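Part 4: Racks, shelf and basket

The makers of the Bech rack say it holds anything. We doubt it, so try yours before you rely on it.

1. Clear the middle of the table and stand the wire rack near one corner.

2. Put in a bowl, then lay the rolling pin across the wires. Leave its handles sticking out.

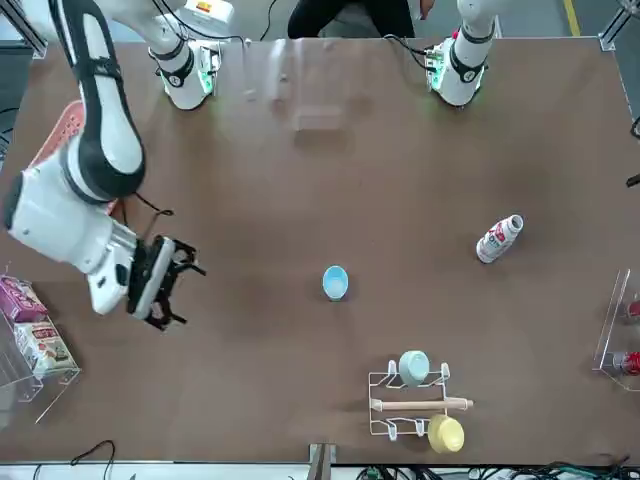
Rack with two bowls and rolling pin.

Note: the leaflet promises a place for every bowl. A bowl at the lower end may overhang the wire a little.

3. Set the clear shelf on its legs and use the top for small wrapped sweets. It is sold as a space saver - it is a low bridge, and you may decide the table did the job already.

4. Keep the pink basket empty until the shelf is filled. 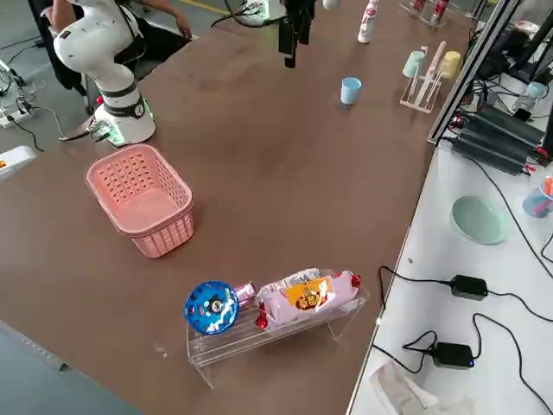 Tove Ravn writes that she gave up on step 4 and filled her basket first, with no harm done. We have no proof she is wrong.

Caution: do not stack cans on the shelf. The box claims 80 tins a week, which we have not managed to believe.

5. Move the basket within easy reach, and deal with the bowl and the cup one at a time.

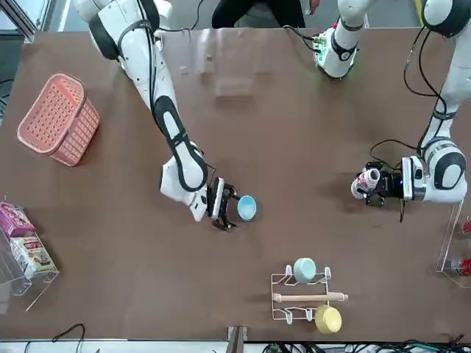
6. Press down gently on each rack and shelf. If one rocks, take everything off and start again at step 1.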